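Elano Travel Kit Gallery: Snacks, Tray and Container

This gallery covers the layout stage of packing a snack kit for a day trip. Layout means placing every item on a flat surface before any of it goes into a bag. The method suits kits for one or two people. Larger groups should split the contents into separate kits and lay each one out in turn.

The page belongs to the Kesex packing series. Bags, pouches and first aid items have their own pages.

Working surface

A made bed is a good surface for layout. It is wide, it is soft, and small packets do not roll far on it. Pull the duvet tight first. Folds hide thin wrappers, and a tall bottle will lean on a loose cover. Tables work better for anything that can leak.

Container sizes

The series uses two bottle sizes, 400 ml and 500 ml. The smaller one fits the side pocket of the Nuvance day bag. The larger one has to go inside the main compartment, upright, against the back panel. Fill either size last and check the lid before it goes in.

Trays

A shallow tray with raised edges keeps small packets together during sorting. It does not travel with the kit. The Chien tray used in our earlier tests held 4 long packets side by side, or a larger number of short ones in two layers. Weight limit for the full snack pouch is 500 g. Past that point the zipper pulls at the corners.

Gallery
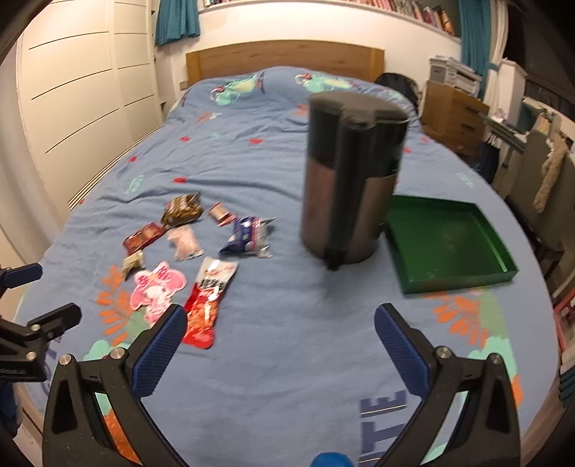 Should snacks stay in their original wrappers?
Sealed snacks should stay wrapped until they are eaten. Open packets go into a small zip bag with the air pressed out.

Layout on a light blue duvet. The tall container has a dark gray lid, and the empty green tray lies to its right. The snacks are spread out on the other side, with a long red-and-white bag among the smaller packets.

Packing order after layout: long bags flat along the bottom, small packets on top, wrapped rolls in the gaps. Leave 50 mm clear below the zipper. Kits packed on Friday for a weekend trip should be kept out of direct sun.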